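Burkton Bowling Ball Motion Log, read me first 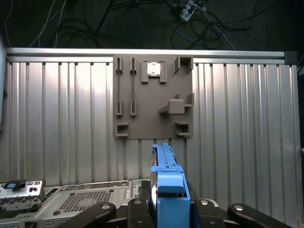 What does one row cover?
One shot, one ball, one bowler. Spares are left out.

Whats in it
2780 shots from league play at Burkton and Clevville. 737 on fresh oil, rest on burn. Columns: ball, surface grit, lane, board at arrows, breakpoint board, speed, rev rate, pins.

Speed is km/h at release. Clevville sheets were in mph, converted already, dont do it twice.

Missing stuff
Rev rate blank for 628 shots. Leave blank, do not fill with zero. Colour of ball dropped in v2, no use to anyone.

Known problems
Lane 60 is a typo for lane 6, fix coming. Vusier pearls logged as solids before December. Left handers: boards counted from the left, so flip if you want them all on one side.

Licence
Free for club and hobby use. Ask first if you're selling somthing.

Last update July 20, 2023
Maintained by Hutapea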